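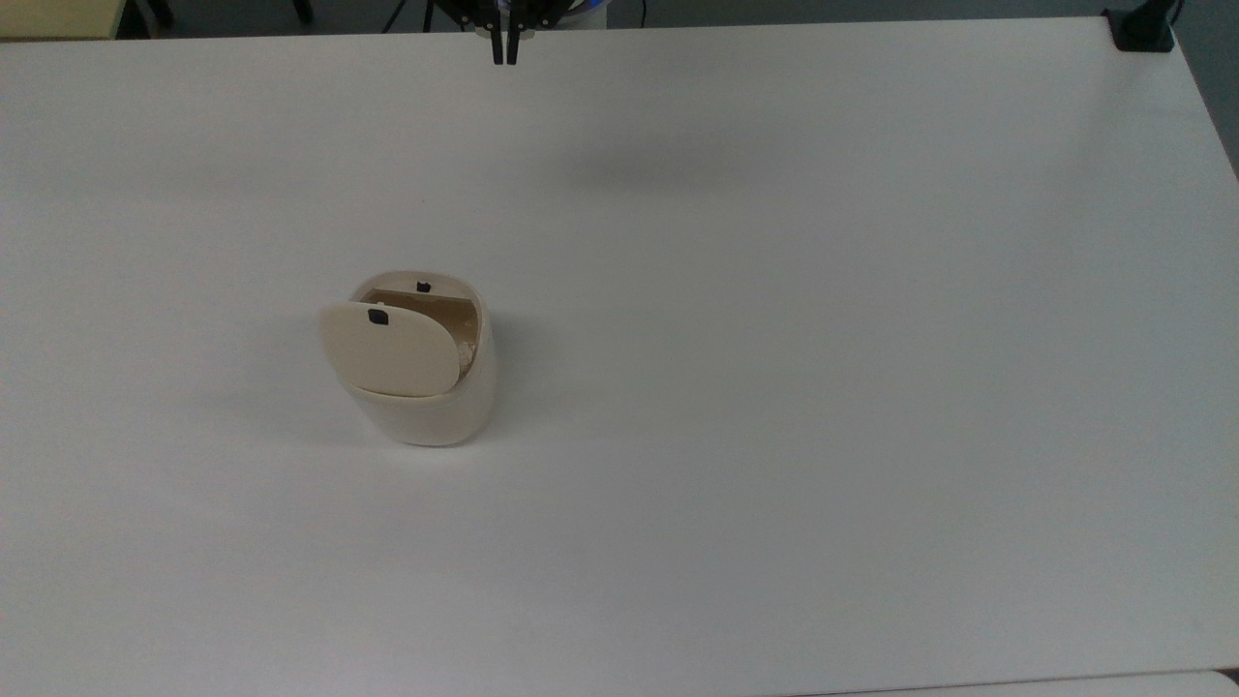

Station 2, lid task. Container at the start position, flap partly open, gripper parked.

Enddale Robotics Club
Bench checklist, lid-closing project (June)
Filled in by: Junaid Kazmi
Station: 2
Arm: Vindavix, two-finger gripper

BEFORE POWER

1. Tabletop clear except for the task object. OK
Comment: Keep pens and phones off it too. Put them on the shelf by the door.

2. Table clamp tight, no movement when pushed by hand. OK
Comment: Took a quarter turn to snug it up. Check again after lunch.

3. Cables clear of the wrist through the full swing. OK, WATCH
Comment: Moved by hand with power off. Nothing caught, but there is not much slack on the left at full reach. Do not add another tie until Nông's group has looked at it.

4. Finger screws tight, fingers not bent. OK

5. Chairs pushed back behind the marked line. FAIL, then OK
Comment: One was over the line at the far side. Moved.

6. Emergency stop within reach of the operator and tested. OK
Comment: Tested twice. Second person has to know where it is as well.

TASK OBJECT

7. Container stands flat and does not rock. OK

8. Flap moves freely by hand, no cracks at the seam. OK
Comment: The spare has a stiff hinge. Use it for practice only and do not count those runs.

9. Both black tabs present and clean. OK
Comment: Wipe with a dry cloth. No spray cleaner.

10. Container weight written in the log. OK
Comment: 475 g on the club scale.

POWER ON

11. Speed limit set to 20 percent for first runs. OK
Comment: Foltar opens with the last user's settings. Read the number on the screen before you press start.

12. Gripper opens and closes fully, 3 cycles. OK

13. Home position well above the table. OK

14. Push force limit loaded for the flap. NOT DONE
Comment: The file on the laptop is the old one for the box task. No closing runs at this station until the right file is in. Approach moves only, stopping short of the flap.

15. Safety glasses on, hair tied back, sleeves up. OK

16. Hands off the table while the arm is live. OK
Comment: If the container tips, stop the arm first and then reach in. This applies to coaches too.

SHUTDOWN

17. Arm sent home, power off, stop button pressed in. OK

18. Open items copied to the whiteboard. OK
Comment: Items 3 and 14.

Result: passed for approach moves only. Recheck item 14 before the next session.
Signed: J. Kazmi, 4:20 p.m.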